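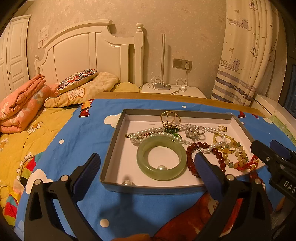

The Callness hand-held gripper is held in the equipment pool of the Rasorstead manipulation laboratory and may be booked by research groups that need grasping demonstrations from ordinary rooms. An operator carries the tool by hand and works it directly, and a camera on the tool records the fingers and whatever lies between and beyond them. The fingers are black, with dark blue pads, and the recordings made with them are used to train and test arms that carry the same fingers. Small, glossy and tangled items have been the main concern of the present work. A tray of jewellery set on a printed blue cloth beside a bed is typical of the material: a pale green bangle lies flat near the centre with a loose pearl bead inside its opening, and a long strand of pearls is doubled back behind it. To lift the bangle without dragging the strand, the finger pads have to come down in a narrow space, and the operator's choice of approach is the information the method sets out to keep.

Purpose

Demonstrations recorded in a laboratory tend to share one table, one background and one set of lamps. Policies trained on them perform well in that room and poorly in the next. Callness was commissioned so that demonstrations could be gathered where the objects are normally kept, with bedspreads, curtains and patterned cloth left in view. The tool needs no fixed base and no arm. It can be set up on a bedside table in the time it takes to clear a space for the tray.

The equipment is offered together with a collection method, named Tôn, and the two are documented on the same page at the request of past users. Groups may borrow the tool without following Tôn, but their recordings will not then be accepted into the shared set.

Description of the tool

Each finger is a jointed linkage turning on plain metal pins and ending in a ribbed pad. The outer arm of the finger is cut away in a triangle to reduce weight at the tip. The pads are dark blue and should be replaced only with pads of the same colour and pattern. Recordings made with mixed pads were found to be of little use, as the trained model relies on the edge of the pad to judge when contact is near.

The camera is fixed to the tool and must not be adjusted between sessions. Its view takes in the finger assemblies at the lower part of the image and a wide stretch of the room behind the work. Users who are accustomed to close cameras sometimes ask for the lens to be moved nearer. The wide view is intentional. It gives the position of the tool in the room, recovered from headboards, wall plates, window ledges and similar fixed features, and no markers have to be placed on the furniture.

Finger opening is logged with every image. The operator's grip force is not logged on the current model.

The Tôn method

Tôn divides a session into short passes. In each pass the operator removes one item from a tray, holds it clear, and sets it down at a place of the operator's choosing. The tray is then left as it is. Items are not straightened or separated between passes, and a strand that has slipped over another piece stays where it fell. The next pass begins from that state.

The order of removal is not prescribed. Early trials at the Mollinmont site used a printed list, and operators followed it even when the listed item was trapped under two others. The resulting passes contained a great deal of pulling and very little planning. Once the list was withdrawn, operators began with items they could reach cleanly and worked inward, and the models trained on those passes learned to do the same.

Three conditions apply to every session.

The tray must have low walls. An item resting against a wall, such as a cord bracelet with its end up on the rim side, is a harder and more useful case than the same item in the middle.

The surface under the tray should be left as found. Printed cloth is welcome. Bright figures, clouds and dots on a tablecloth were at first a source of false detections, and their inclusion in training has largely removed the problem.

Room lighting is not to be supplemented. The tool and the operator's arm will throw a shadow on the work at some point in most passes. Passes with a shadow across the target are kept.

Results to date

The shared set holds 2,000 passes recorded in 145 rooms. A report on the set was issued on April 11, 2018, and should be cited by all groups that draw on it. The principal findings are summarised for the convenience of those considering a booking.

Rigid rings, including bangles and plain hoops, are picked up reliably by a model trained on the set. Thin hoops standing on edge are easier than the same hoops lying flat. Thick translucent bangles gave trouble until late in the project. The depth estimate tended to pass through the material to the tray lining, and the fingers closed too low. Adding passes with pale green and clear pieces on pale linings corrected this in most trays.

Bead bracelets on elastic behave as rings when they are loose and as cords when they are caught. The model does not yet tell the two apart before contact. When a loop of beads overlaps another piece, it will often lift both, and the second piece falls at a height that would be unacceptable with fragile goods. Work on this fault continues.

Long strands remain the weakest case. A doubled strand of pearls offers many places to grasp, and nearly all of them are poor. Human operators prefer the clasp end or the outermost bend. The model picks whichever bead is best lit. A separate line of study, begun in December, asks operators to rehearse the movement above the tray before closing the fingers, so that intention can be recorded apart from execution. No conclusion has been reached.

Single loose beads are outside the present scope. They may be left in the tray as obstacles, but passes in which a loose bead is the target are not scored.

Suitability

The tool is suited to household items that can be lifted between two pads. It has been used for jewellery, cutlery, sewing notions and small stationery. It is not suited to wet goods, powders, or anything with an exposed blade. Pieces of high monetary value should not be used. Costume jewellery presents the same difficulties of shape and shine, and the laboratory does not insure contents.

Booking and loan conditions

The standard loan is 9 working days. One tool, a charging lead, a storage case and a set of spare pads are supplied. New operators complete a practice session of five trays at Rasorstead or Mollinmont before the tool is released to them. These trays are marked by a member of staff and the results are returned the same day.

Recordings made in private homes require the written agreement of the householder. Papers, labels and notes fixed to walls should be taken down where practical, and the householder may ask for any pass to be deleted up to the time it enters the shared set. After that, requests are handled case by case.

Pads must be wiped with a dry lint-free cloth after each session. Solvents harden the ribs and are not permitted. If a pivot pin becomes stiff, the tool should be returned for service and should not be oiled by the borrower.

Applications are to be made in writing to Miroslava Machala, equipment coordinator, stating the objects to be handled, the type of rooms to be visited and the intended use of the recordings. Groups from outside Rasorstead are charged for consumables only.

Related equipment and notes
Callness replacement pads and pivot pins
Tôn session guide for operators
Householder agreement form
Low-walled trays, lined and unlined
Notes on translucent objects and depth error
Mollinmont practice sessions: available times

Contact: Equipment Pool, Rasorstead | © Rasorstead | Back to top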